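Jigsaws, and why I have gone completely mad for them

2025-07-23

So it has happened. I am a jigsaw person now. I bought one puzzle in the spring, a battered thing from the charity shop with a harbour on the lid, and I have since rearranged half the front room around the hobby. I have a board. I have sorting trays. I have opinions on cardboard!

The harbour cost next to nothing and had a note inside the lid in pencil saying "all here bar one, sky". I loved that note more than the puzzle. Somebody sat and did the whole thing, found the hole in the sky, and wrote a warning for whoever came next. I have started doing the same with mine before I pass them on, and I put how long it took me as well, so the next person can feel quick.

I began the way everyone tells you to begin, with the edges. Edges first, corners out, get the rectangle down and fill it in. I did three puzzles like that and enjoyed them all, and then I got stuck on the fourth, a Jundine one of a seed shop window, where the edge was almost entirely dark green and every piece fitted every other piece (or felt as if it did). I left it for two evenings. On the third I ignored the edge and just went for the seed packets, all those lovely reds and yellows with bits of lettering, and the whole thing came alive. The packets made little islands, the islands joined up, and the green border went in last of all with hardly any swearing.

Since then I start with whatever I like the look of. Lettering is my favourite. If there's a sign or a label or a book spine anywhere on the lid I go hunting for it straight away, and it's such a cheerful way to get going. Faces are good too, and roof tiles, and anything stripy. Skies I still leave until the end, and then I do them by shape with the radio on.

A word about makers, as two of you asked after my last post. Jundine pieces are thick and a bit furry at the edges and they click, which I adore, but the pictures can come out darker than on the lid. Clernholm do a thinner piece with a matt finish, so you can work under a lamp without the glare, and their cuts are wonderfully odd. I had one shaped like a boot. The Clernholm boxes are too big for the shelf, mind you, and I do wish they'd stop.
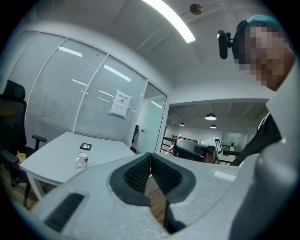
Teal cap, head down.

Light matters far more than I expected. I used to work under the ceiling bulb and could not tell navy from black to save my life. Now I have a desk lamp pulled right down low on the left, and in the afternoons I carry the board over to the window, which is the best of all. The board itself is an old noticeboard turned over, with felt glued on the back. The felt grips the pieces enough that I can slide the lot under the sofa when people come round for tea.

Sorting is the other thing I've changed my mind about. I thought it was a bit joyless, all that picking through before you're allowed to start. But I tried it on a wet afternoon with a pot of tea, turning everything face up and dropping pieces into trays by colour, and it was bliss. You get to know the puzzle. You meet some funny little bit of orange, wonder what on earth it could be, and then three days later there's the cat on the wall and you know exactly which tray to go to. My trays are the lids from takeaway tubs, by the way. They stack, they're free and they hold plenty.

I've also joined a swap! It runs out of the library in town and goes by the name of Zukus, and there are over 200 puzzles on the shelves at the moment. You bring one, you take one, and there's a book where people write what they thought. The comments are marvellous. "Too much hedge." "Lovely until the gravel." "Did this with a broken wrist." I spent so long reading the book last time that I nearly missed my bus, and I came home with a map of the Norfolk coast that somebody had marked down as "smug".

It wasn't smug, it was terrific. Maps are a joy because every single piece tells you something, a bit of a river or half a village name, and you can work by reading. I did it in four evenings and then wanted to go to Norfolk.

My big plan for August is a monster. I have my eye on a Clernholm with 3,128 pieces, a market square with awnings and pigeons and what must be every kind of cheese. I've measured, and it won't fit on the noticeboard, so either I build a bigger board or we eat on our laps for a month. I know which I'd choose, but I've been told it needs discussing.

If you have a big one on the go, please tell me how you've managed for space, and whether you did it in sections. And if anyone has ever found a good way of keeping a puzzle flat while moving it round a doorway, I'd love to hear it. I lost a good bit of the seed shop that way and found the last piece in my slipper.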